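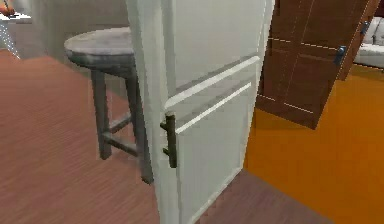
How to measure the way in before you order large furniture

Most returns of large furniture come down to the route. The piece fits the room it was bought for, and then it won't go round the bend at the top of the stairs. Measuring the way in takes less than an hour and needs nothing more than a tape, a pencil and some scrap cardboard.

These instructions are for houses and flats with ordinary doors and passages. If your building has a lift, there is a section for that near the end.

What you need

A steel tape measure, long enough to reach from floor to ceiling
A notebook, or the back of an envelope
Masking tape
A large piece of cardboard, or several taped together
A second person for the longer measurements

Step 1. Get the sizes of the piece

Look up the height, width and depth of the furniture as it will be delivered. For a flat-pack item this means the boxes. For a made-up item it means the furniture plus its packing, which can add a fair bit at the corners. If the shop only lists the finished size, ring and ask for the packed size. Ask as well whether the feet, handles, doors or shelves come off.

Write all three measurements down in the same unit. I use millimetres for everything. Mixing centimetres and millimetres on one sheet is the easiest way to go wrong, and inches on top of that make it worse.

Step 2. Work out the tilted height

Anything tall that is carried in lying down has to be stood up again at the other end. While it is being tipped upright, its highest corner rises above its normal height. That highest point is the diagonal of the side panel.

You can get it with a calculator: square the height, square the depth, add the two together and take the square root. Our own test piece was a Brøndum bookcase, 2,000 mm high and 312 mm deep. The diagonal comes out more than 2 cm longer than the height. In a modern room that hardly matters. Under a sloping ceiling or a low beam it can decide the whole thing, and a deep wardrobe gains a great deal more than a shallow bookcase does.

If you don't like sums, chalk the outline of the side panel on the patio and run the tape from corner to corner.

Step 3. Measure every doorway

Start at the street and work inwards. At each door, open it as far as it will go and measure the clear gap. This runs from the face of the open door to the stop on the opposite side of the frame. Don't measure the frame itself. A door sold as 80 cm wide gives you less than that once it is hung, as the thickness of the door and the stops both take their share.

Take the width at the bottom, the middle and the top, and keep the smallest. Old frames are seldom square. Then take the height, from the threshold or the top of the carpet to the underside of the frame.

Look at handles too. A lever handle sticks out into the gap unless the door opens right back against the wall. If you are short by the depth of a handle, take the handle off. If you are short by the thickness of the door, lift the door off its hinges. Have somebody hold it while the last screws come out, and put the screws in a jar.
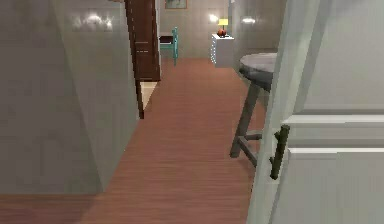
Passages need three measurements: the width between the walls, the length of the straight run, and the height under any light fitting or beam. Measure the width above the skirting and again at the skirting, and keep the smaller figure. Wall lights count as well, so note how far they stick out if you will be carrying anything tall. Where the floorboards run lengthwise, as they do in this hallway, lay the tape at right angles to the joints and you will get a true width with no guessing. Small things that stand by a doorway, such as the round stool next to the white door, should be moved before you measure, and kept out of the way until the delivery is over.

Step 4. Check the turns

Turns cause more trouble than doors. A long box can slide down a narrow passage without difficulty and then jam when it has to go through a door in the side wall.

The simplest check is a cardboard pattern. Cut or tape together a sheet with the same length and depth as the piece, lay it flat on the floor and walk it round the corner. Keep it flat. If it catches, try it again from the other end, then with the long side leading. If it still catches, the piece may go round standing upright, so cut a second pattern to the width and depth and try that.

Cardboard bends and furniture doesn't. If the pattern only goes round when you flex it, treat that as a no.

On stairs, measure the landing in both directions and the height from the landing to the ceiling above. Then measure from the outer edge of the handrail to the wall. Some handrails unscrew from their brackets, and it is worth knowing this before the van arrives.

Step 5. Measure the room

Mark the footprint on the floor with masking tape. Leave it there for a day and walk past it as you normally would. You will soon find out whether it gets in the way.

Then check the following:

Skirting boards, which hold the furniture off the wall
Sockets and switches that will end up behind it
Radiators, which want free air in front of them
The swing of the room door
The opening of windows

For anything with drawers or doors of its own, tape out the open position as well. A chest of drawers needs its own depth, plus the length of a drawer pulled right out, plus room for a person to stand. A bed opposite a chest of drawers is where this usually goes wrong.

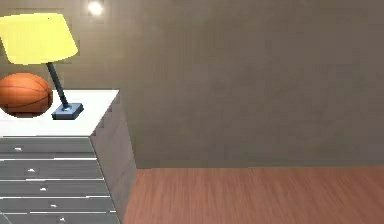
A reader wrote in after an earlier version of this page to say that we had left out the order of delivery. She had measured everything properly for a bed and a chest of drawers, but the bed came first and was built in the bedroom, and there was no longer space to turn the chest inside the door. It stood on the landing until the bed was taken down again. She now writes the order on the same sheet as the measurements, with the piece that goes furthest from the door at the top.

We have done the same from then on. If two things are coming from different shops, ask for different days, and put off building the first until the second is at least inside the room.

If there is a lift

Measure the lift door, the inside of the car and the diagonal from the bottom front corner to the top back corner. A long box can often travel leaning. Check the handrail and the mirror, both of which take up space. Ask whoever manages the building if the lift may be used for furniture and at what hours. At the flats in Flustville where we tried this out, deliveries had to be finished by four in the afternoon.

If it doesn't fit

Before giving up on the piece, go through these:

Take off the feet and the back panel. Backs are often held on with small screws or pins, and without one a cabinet is easier to grip, though also weaker. Brace it with a strip of wood.

Take out every drawer and shelf. Carry them up separately and number them in pencil on the underside.

Try another way in. A patio door or a large ground floor window may be wider than the front door. Window frames should be covered with a blanket and never used to take the weight.

Ask for a version that comes in parts. The Vestley wardrobe range, for one, is sold both ready-built and in two halves that bolt together.

Protecting the route

Put old sheets or flattened boxes over the floor, and tape them down so they don't slip. Wrap the corners of the frame with folded towels. We use a Stikodier furniture strap for carrying, but any wide webbing strap will do, and thin rope should be avoided as it cuts into the hands and marks the edges.

Keep your sheet of measurements when the job is finished. Doorways stay the same size, so apart from a new carpet or a rehung door you won't have to do steps 3 and 4 again. Ours is taped inside the cupboard under the stairs.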